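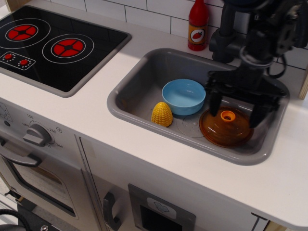
Kalliopi Tomić wrote back after her trial that the long fingers were the ones she would order again, and that she wished the pads came off without a tool. The pads on the current version still need a 2 mm hex key. We have passed the request on to the workshop.

Home | Grippers | Arms | Controllers | Spare parts | Contact

Wolix Parallel Gripper, long finger set
Supplied by Dovside, Purham

The Wolix is an electric gripper with two fingers that close in parallel. It is meant for light pick and place work on small household objects: lids, bowls, play food, bottles. The long finger set is for reaching down into bins, trays and sinks where the short set brings the gripper body too close to the rim.

Opening, long fingers: 81 mm
Fingers: 2, replaceable
Finish: black
Controller: Queiroz, sold separately
Warranty: 2 years

Comparing the finger sets

We suggest trying both sets on your own objects before settling on one. A toy kitchen sink is a good test. The walls limit the angle of approach, and a pot lid lying in the basin can be taken by the knob or across its width, depending on how wide it is. A corn cob standing on end is a different grip again. Run the same pick with each set and keep the arm speed the same.

The short set is stiffer and holds small knobs better. The long set bends slightly under side load, so lower the closing force when you change over. Translucent lids can be hard for a depth camera to read. If your picks land off center on those parts, check the camera before you change the fingers.

Fitting

Power down the controller. Remove the old fingers, fit the new ones and tighten evenly. Run the homing routine from the Queiroz menu and enter the new finger length. Leave enough slack in the cable for the wrist to turn fully in both directions.

Trial units go out for loan from Purham. Return shipping is paid by the customer.

Print this page | E-mail this page

This site uses cookies to remember your cart. By continuing to browse you accept their use.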